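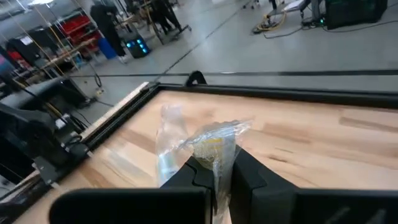 Photo: Kidcombe Equestrian Center

The Kidcombe Equestrian Center will introduce a revised saddle-fitting program for its boarders and lesson riders next season. Ilham Lau, who has directed horse care at the center for eight years, discussed the changes in an interview held in December 2025.

Under the current arrangement, each saddle is checked once a year, in June. Lau considers that interval too long for horses in regular work.

"A horse changes shape over a season," Lau said. "It gains muscle over the topline in spring and may lose it again during a winter layoff. A saddle that fit well in June can be pressing on the shoulder by the fall, and the rider often notices only when the horse starts to resist the girth."

The center recorded 173 saddle checks during the past year, including repeat visits. Of these, 59 led to a recommendation that the panels be reflocked or the tree width adjusted. Lau described the result as higher than expected, particularly among the school horses, which carry riders of very different weights and levels of experience.
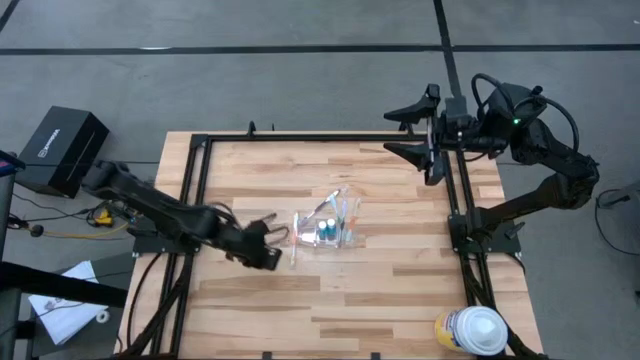

"We had been treating thicker pads as the answer, and in many cases they made a narrow saddle tighter," Lau said. "I would like riders to ask about the tree before they ask about the pad – and to bring us the pad they normally use, so that we can check both together."

The new program provides for two checks a year. Each takes 30 minutes and includes a back examination at rest, a tracing of the withers, and a short ridden assessment at walk, trot and canter. Tracings will be kept in the horse's file. Riders who board at the Brametdale annex may have the work done there.

Asked whether owners would object to the added expense, Lau acknowledged the concern. "Some will. The second check is included in the boarding fee for the first year, and after that we will review it. Reflocking is still charged to the owner."
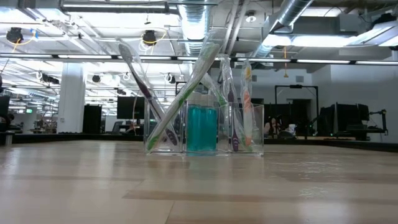 Booking a Fitting

Appointments are made through the center office. Horses should arrive clean and dry, with the saddle, girth and usual pad.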